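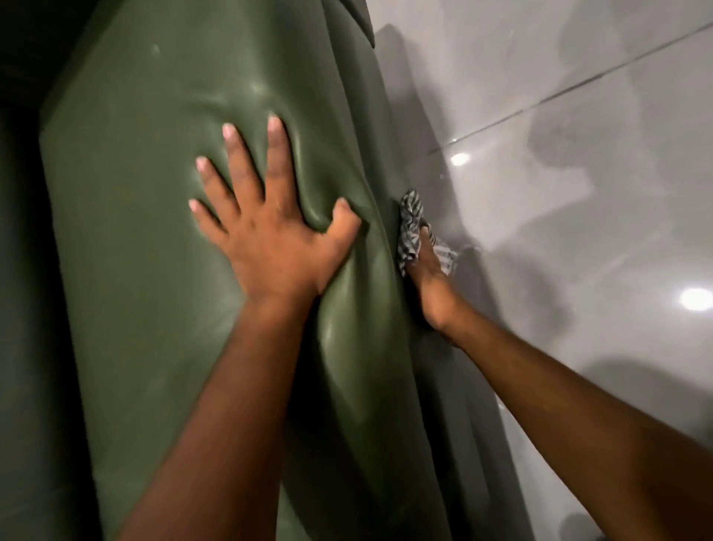 Hiya, me again about the Galby booking portal (I'm at the Clevberg site, if that helps). It's still logging me out halfway through a form, and I've lost the February rota 3 times now, which is getting a bit much!

Things I've tried so far:

- cleared the cookies and cache, no change
- swapped to the laptop in the office, same thing
- typed less in the notes box. This one did help! Anything under 2000 characters saves fine, anything longer and I'm back at the login page

I've also noticed the session timer says 60 minutes in my settings, but I get chucked out long before that. Zerrin Altıntaş over at Toprak has the same login type as me and hers behaves, so maybe have a look at what's different on mine?

I'm leaving this ticket open and I'm in until half four if you want to ring.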